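Wanted: Someone to Tell Us Why the Left Hand Won't Let Go

Posted in August by the Prosto bench team
2 min read

Prosto is hiring one test technician for our Plemdale shop, on a contract of 5 months. The job is mostly faults. We have plenty.

The current favorite concerns a two-armed robot that sorts blue parts onto a printed sheet. Peg goes on small circle, cylinder goes on rectangle, everyone goes home. In July the left hand closed on a peg, reported that it had opened, and kept squeezing. The software believed the report. The arm then moved to its next target and pushed the peg, and itself, into the tabletop until a person hit the stop button. No one was hurt. The peg has been retired.

We have since run the task 800 times and logged 67 false "open" signals, all from the left side. The right hand has a clean record and is getting smug about it.

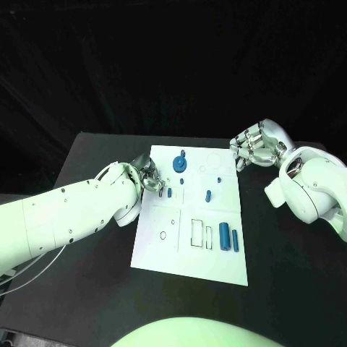 Trirkier, the shop that services our hands, has told us in writing that the fault is in our wiring, and would we please stop mailing them fingers. Our wiring people disagree. You would be the tiebreaker.

You will run trials, pull logs, swap cables, and write up what you find in sentences other people can read. You will also own the stop button — we mean this as a safety duty, and you outrank the schedule.

You need two years around moving machinery and steady lockout habits. A degree is fine. Long hair gets tied back.

Pay is $300 a day. Send a resume and one page on something you broke to the Plemdale office by the end of the month.

Comments (3)

gantrygoat: Is the stop button within reach of both sides of the table now? It wasn't when I was there.

Villalba_nights: Check the strain relief at the wrist. Had the same thing, lost a whole spring to it.

pk_torque: Do we get to meet the peg?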